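Hindmont Hand-Held Gripper, Pair Kit

Plendumthorpe Robotics Supply > Data collection > Hand-held tools

In stock. Ships as a pair, two grippers, two wrist cameras with wide lenses, charger, case. Page updated March 16, 2024.

What it is

Two-finger gripper you hold like a tool, with a camera looking down over the fingers. You do the task by hand, it records the view, the finger opening and the motion of the tool. No robot arm needed at the collection stage. Later the same fingers go on an arm and the policy sees pretty much what the camera saw when you were holding it.

Made for two-handed work. One tool per hand, clocks synced over the base box, so left and right line up when you train on both.

Where the design came from

The pair kit started in the Cluvia study, a cloth handling project run by Geetha Menon. Question was simple enough: if you want a policy that can spread and fold bedding and clothes, is it better to collect on a tidy lab table or in real bedrooms? And does it matter if both hands are recorded?

Short version of the method:

Demonstrations collected with the hand-held pair only, no teleoperation.
Each one starts with the cloth crumpled, different every time.
Pick up a corner or edge with one tool, find the far corner with the other, pull apart, lower, smooth out.
One policy for both arms, camera views from both tools as input, plus finger opening.
600 demonstrations in total. 314 in homes, the rest on the lab table.

Thin cloth on a soft bed turned out the hard case. The mattress gives when you press, so the fingers have to come in shallow and pinch a fold instead of scooping under an edge. That is why the jaws on this kit taper the way they do. Earlier ones had wide flat tips, fine for boxes, hopeless on a pillowcase.

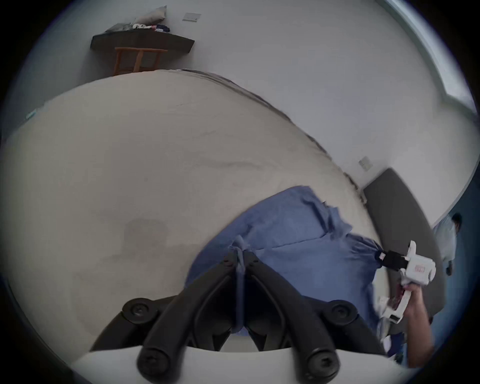 Lakshmi Pinto wrote in to say the second grasp is where her own runs go wrong, the first hand gets its fold fine, then the policy reaches for a corner that has already slid under the rest of the cloth, and she wanted to know if the study counted those as failures or restarted them.

Counted as failures. No restarts in the reported numbers. A regrasp is allowed as long as the policy does it by itself inside the time limit, and a fair share of the good runs have one in them. If your data has only clean first-try grasps the policy never learns what to do after a miss — leave the messy ones in.

Results, briefly

Policies trained on home data did better in new rooms than policies trained on table data only. Mixed data was best. Table-only looked great on the table and fell over on anything with a patterned cover or low light.

Single-hand recording (the other hand bare) was clearly worse. Bare hand shows up in the camera, robot has no bare hand, policy gets confused. Use both tools even when one is only holding the cloth still.

Still weak: stretchy fabric, anything with long straps, and cloth the same color as what it's lying on. Dont buy this expecting those to be solved.

What to know before ordering

Weight per tool is 430 grams with camera. Over an hour of steady folding you will feel it, take breaks.

Jaws are held on with screws and swap out with a hex key. Check they are tight before each session, a loose jaw shifts the fingertips and your calibration is off for the whole batch.

Lens is very wide on purpose. Do not crop the video before training, the edges help with tracking, esp. when cloth covers most of the middle.

Blank walls can make tracking drift. Leave furniture and clutter where it is. If you get drift start the recording facing the busiest part of the room and hold still for 2 seconds.

People in the background are fine for training but ask them first, and see the privacy note in the manual.

Compatibility

Mounts to the Bashir wrist plate, both sizes. Other arms need the adapter, sold seperately. Recording software runs on Linux, Windows version not ready, no date yet.

Spares: jaw set, fingertip pads, lens cover, battery. Order pads with the kit — they wear faster on cotton than you'd think.

Bulk orders and school pricing, use the contact form and put "pair kit" in the subject.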